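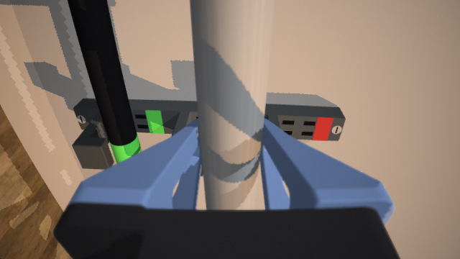 Gripper view in the simulator, cylinder between the fingers.

I spent most of April 2025 gathering demonstrations for Daludance, my small side project for teaching a simulated arm to copy what I do with a controller. The folder now holds 323 episodes. I threw out 3 that saved with no actions in them and set seven more aside because the arm stood still for half the run.

The rest are usable but not very even. In the early ones I moved slowly and corrected a lot. By episode 200 I was taking the same path every time, and a model trained on that alone will probably fall apart when it starts somewhere else. So I have begun changing the start pose before each run.

Shadows are the other thing I keep looking at. From the gripper view they fall right across the cylinder, and their edges are jagged on the surface behind. I tried Harahap for the lighting last November and went back to the default. I may vary the light direction next.

Training runs overnight on the old desktop. The first one stopped at step 817 with a full disk.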